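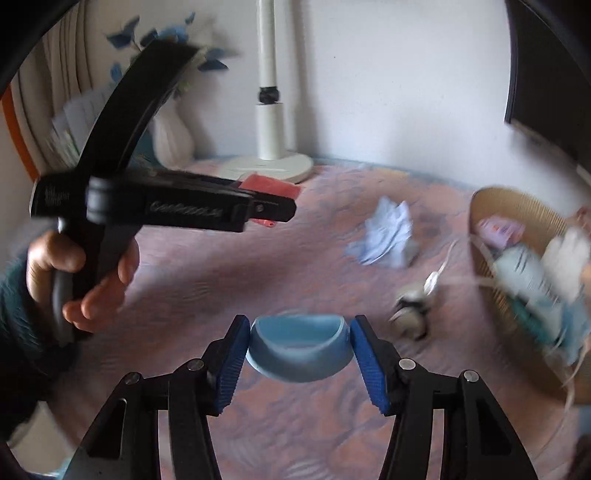 Why Do Some Things Float?

Drop a pebble in the sink. Plop, straight down. Now try a plastic bowl. It sits on top like a little boat. Same water! So what's going on?

Water pushes back

Push a bowl down into a full sink with your hand. Feel that? The water is shoving up at you. That push has a name - buoyancy. Say it like BOY-un-see.

When something goes in water it has to move some water out of the way. The water it moved wants to come back. So it pushes. More water moved, bigger push.

Heavy things can float too

A ship weighs way more than you. More than your whole school bus, even. But it's wide and mostly full of air inside, so it moves a LOT of water. Big push. It floats.

Squash all that metal into a solid lump and it would sink. Shape matters.

Try it - clay boats

You need: modeling clay, a bowl, a sink or tub of water, 30 pennies. Ask a grown up first.

Roll the clay in a ball. Put it in. Down it goes.
Take it out, dry it off, and pinch it into a cup shape with thin sides. Set it on the water gently.
Add pennies one at a time. Spread them out or it will tip.

Lilian Were's class at Wulwood School got to 6 pennies on the first try. Then they made the sides taller and the bottom flatter and used up all 30. Can you beat them?

Now try the bowl. How many pennies before the water gets over the rim? Write down your guess before you start, no changing it after!

What about salt?

Salty water is heavier than plain water, so it pushes up harder. Thats why it's easier to float in the sea than in a pool. Stir salt into a glass of warm water, keep going till no more dissolves, let it cool and put an egg in. Then try a glass of plain water. Same egg, differnt result.

Words to know

Buoyancy - the upward push from water
Density - how much stuff is packed in a space
Hull - the body of a ship

Wipe up the floor when your done. Wet floors are slippery.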